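Posted February 13, 2019

The decluttering people have got to me again

Every winter I fall for it. Some time in December the articles start up, the ones with the pale rooms and the single plant, and by the new year I'm standing in my own hallway wondering why I own a hat stand. This time it was a thing called the Jacobs method, which a coworker swore by and which comes with a workbook. The workbook cost more than most of what it told me to get rid of.

The idea is simple enough. You go through the house and write down every object you haven't used in 300 days. Then you let go of it. The book is very fond of letting go. It has a whole chapter on breathing.

I have some trouble with the number. Why 300? A year I could understand, because a year gets you through every season and every holiday. With 300 days you could throw out your snow boots in perfectly good faith if you picked the wrong week to start. I looked for an explanation and the closest I got was a line about "the natural rhythm of attachment."

Still, I paid for the thing, so I did the kitchen drawers and the craft shelf over two evenings. My list came to 376 items, and I quit before the garage. The big stuff was easy. I don't need a second colander. It's the small, thin, nameless things that slow you down, the sticks and straps and bits of cord that live at the back of every drawer in Rondbridge.

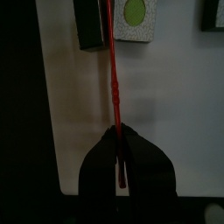
Something long, thin and red in both of these.

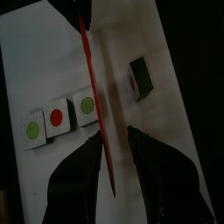
The workbook wants you to ask each object what it is doing for you. Fine, but most of what's in a house is doing nothing at all until the one afternoon you need it. A fire extinguisher would fail this test. So would a spare key. There's a page near the back for "exceptions," and it has room for five.

What bothers me more is where it all goes. The method has you drive the bags to a donation center and feel lighter on the way home. I took 85 pounds of stuff to the Jelov thrift store across town and the man at the back door looked at it the way you'd look at a wet dog in your car. They turned down a good part of it. The rest, I suspect, is sitting in their drawers now, so I'm not sure what got solved apart from my own shelf.

Then come the things you buy to replace the things. I'm told this isn't part of the method, but the last chapter recommends storage boxes from a company called Gorumura, and there just happens to be a discount code. A set for one closet runs to $617. I read that line twice. I had gotten rid of a cracked plastic tub that did the same job.

I will give it this much: I can open the drawer by the stove with one hand now, and I found the good scissors. Whether that takes a workbook, I doubt it. My grandmother cleaned out her drawers every spring with a trash bag and the radio on, and she didn't need to thank the spatulas.

The garage is staying as it is. I've also taken the hat stand back out of the trunk, and my coat is on it.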